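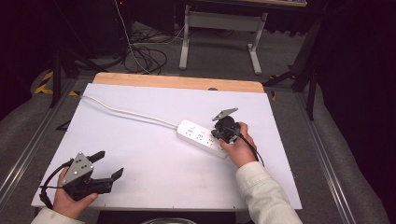

4.3 What the consultants' growth figures can and cannot tell us

Figure 2. White power strip on a white board, with two hand-held grippers.

The claim that paid business development advice makes small firms grow rests mostly on figures supplied by the people who sell the advice. We asked two advisory practices, Vondwood and Hovero, for the client records behind their published success rates. Both agreed, and we thank them for it, but the records do not carry the weight that has been placed on them.

Taken together, the two practices gave us 438 client files. A file was opened whenever a firm signed a contract, and in principle it was closed with a short review of sales one year later. Many files have no such review. Where the review is missing, Vondwood left the client out of its success rate altogether. Hovero did the same, except where a client had renewed, in which case it was entered as a success on the strength of the renewal. A firm may renew for all sorts of reasons, including that its troubles have not gone away. We could find no written rule for either choice, and the staff we spoke to remembered the practice differently.

The word "growth" also moves around. In some files it means sales, in others new customers, and in a fair number it means signed letters of intent, which may never turn into money. A client that lost sales but gained three names on a mailing list can be, and in one case was, scored as having grown. We do not think anyone set out to mislead. The forms were written for use inside a small office, and were turned into marketing later on.

To get some kind of check, we drew 30 client firms from the files and matched each of them with a firm that had never hired either practice, giving a second group of 30. Matching was done on trade, number of staff and sales in the year before the contract. Gaurav Bhatia and Rekha Pant made the matches separately and then compared lists. They disagreed on 11 pairs, mostly over trade, and these were settled by Sizwe Molefe, who had not seen the sales figures for the year after.

The gap between the two groups was small and its direction depended on which firms were counted. With every pair included, client firms did slightly better. With the Vutdale firms taken out, the gap closed almost completely. Vutdale got a new road link in the same year, and most of the client firms there are builders and fitters who would have gained from it with or without a consultant. Their matches were drawn from nearby towns that the road does not serve. This is a weakness in our own design and we should have seen it sooner.

Owners who hire a consultant are also a particular kind of owner. They have cash to spend, or are frightened enough to borrow it, and they have already decided to change something. In interviews, several told us that the main plan was in place before the contract was signed. One joinery owner said the consultant "wrote down what I was already doing and put it in a folder." Another was warmer, and credited her adviser with talking her out of a second shop. Avoided mistakes of this sort do not show up in sales, so our measure may well be unfair to good advice. It would be just as unfair to the owner who had the same doubt and paid for no help with it.

Dixit, who reviewed an early draft of this section, argued that a sample this small could not rule out a real benefit. We agree. Our point is narrower. Both practices told prospective clients that a benefit had been shown, and the files they gave us do not show one. Lalit Kanaujia has suggested that firms on a waiting list would make a fairer comparison than the ones we used, and neither practice keeps such a list at present.

We would treat with some care any success rate that does not state how many clients were left out of it. Readers should also ask what the fee was. Neither practice would let us report fees by client, and without them it is not possible to say whether even the more generous reading of our pairs would leave the owner better off once the bill was paid. Section 4.4 turns to the interview material in more detail, where the same owners describe what they thought they were buying.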